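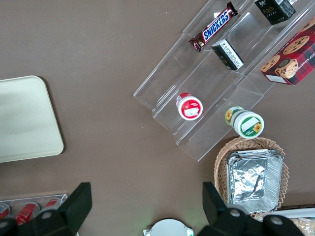

Page 30

WORKSHOP AND KITCHEN TIPS
When the gripper squashes the goods

A reader in Umosley runs a two-finger arm for laying out snack tables and has lost a good many foil trays to it. The fingers closed on the rim, the rim folded, and the arm carried on as if it had hold of something solid. The fault was in the settings. It had one closing force for everything, set for jars.

Foil trays. Lift them as a stack, with the fingers well below the folded rims. Singly they buckle. If they sit in a wicker basket, move the basket by hand.

Clear stands. Acrylic shelves confuse a depth camera, and the arm may drive straight into a step. Put a strip of matt tape along each front edge and teach the heights again. Take the tape off for guests if you must, but not before a run.

Jars on their sides. These roll when nudged. Stand them up or wedge them with a folded cloth.

Chocolate bars. Grip across the middle. The crimped ends tear.

Cans. Check the holder is clear of the fingers when they open as well as when they close. Ours at Mallholm caught a holder on the way out and dragged it 109 mm before the stop was pressed.

Keep the stop button on your side of the table, and never reach in to save a falling jar - let it fall. Switch off before you touch the fingers. Check the finger screws every 400 lifts; a loose one was behind 2 of our worst drops.

Tape tip from Zawadi Mfinanga, Lukumay. More on worn finger pads in June.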